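Grostel opens second recording room for two-armed robot training data

March 21, 2025

Grostel has opened a second recording room for its manipulation data programme, which gathers examples of everyday table-top tasks carried out by pairs of robot arms. The examples are used to train Roltent, the company's learning system for small handling jobs in workshops, kitchens and laboratories.

The new room holds 11 two-armed stations. Each is worked by a trained operator who guides both arms through a task from start to finish while cameras and the arms' own sensors record what happens. Every completed run is stored as one example, together with a short written instruction such as "put the brush in the cup" or "pass the spoon to the other hand".

The first room, which opened last August, has so far produced 3,422 accepted examples. Grostel expects the larger site to allow up to 30 different tasks to be recorded in the same period, with the mix of tasks changed as the training team reports back on where Roltent is weak.

What is being recorded

The current round of work deals with slender objects: brushes, sticks, pens, spoons and similar items that have to be picked up, turned, passed across or placed upright in a container. Slender objects were chosen after Roltent's earlier versions did well with boxes and blocks but often tilted or dropped anything long and thin.

Operators are asked to work at a steady pace and to vary the starting layout between runs. Cups are moved, objects are laid at different angles, and the arm that makes the first grasp is changed. Table coverings and backgrounds are kept plain for this round. More cluttered settings will be brought in later, once there are enough clean examples of each task.

Some tasks need one arm only, and in those the second arm stays open and ready. These runs are kept in the collection on purpose. A system that controls two arms has to learn when to leave one of them alone, and the earlier data contained too few examples of this.

Runs with mistakes are handled separately. If an operator misses a grasp and recovers, the run is kept and marked as a recovery. If the object leaves the table or the operator has to step in by hand, the run is stopped and kept out of the training set. Stopped runs are still logged, so that the team can see which tasks cause the most trouble and whether the fault lies with the grippers, the layout or the instruction.

How the examples are checked

Each example is looked at by 2 reviewers who did not record it. They check that the written instruction matches what was done, that the cameras kept a clear view of the grippers and that there are no gaps in the sensor record. Where the reviewers disagree, the example goes back to the station lead for a decision.

The review software was written by Esasetti, which has worked with Grostel since the start of the programme. It plays the camera views and the arm movements side by side and lets a reviewer mark the moment at which an object is grasped, moved or let go. Those marks are passed on to the training team with the example.

Mountings and workbenches for the new room were supplied by Jakubowski. The benches are built to a single height and the arms are fixed at a set distance from each other, so that examples from different stations can be used together without correction.
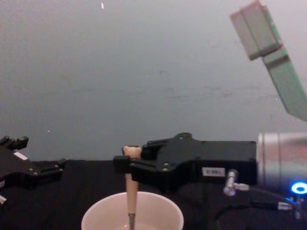

A gripper holds a light-wooden stick upright at a white paper cup, with the second arm open to the left.

Next steps

Recording of slender objects will carry on until the training team has enough examples of every task on its list. The next round will cover soft items, including cloths, bags and sleeves, and will use the same stations with different gripper tips.

Grostel plans to release part of the collection to universities and other research groups in August. The release will include camera views, arm movements, written instructions and reviewers' marks. Recovery runs will be included and labelled as such. Groups that wish to use the data will be asked to sign a short licence covering research use, and there will be no charge.

A written guide to the recording method will be published with the data. It will set out how the stations are arranged, how operators are trained and how examples are accepted or turned down, so that other groups can add examples of their own in the same format.

About Grostel

Grostel develops learning systems for robots that handle small objects. Its Roltent system is being tested with a limited number of customers in light assembly and laboratory work.

Notes to editors

Further pictures of the recording stations are available on request from the Grostel press office. Visits to the new room can be arranged for members of the press and for research groups. Requests should state the number of visitors and whether filming is planned.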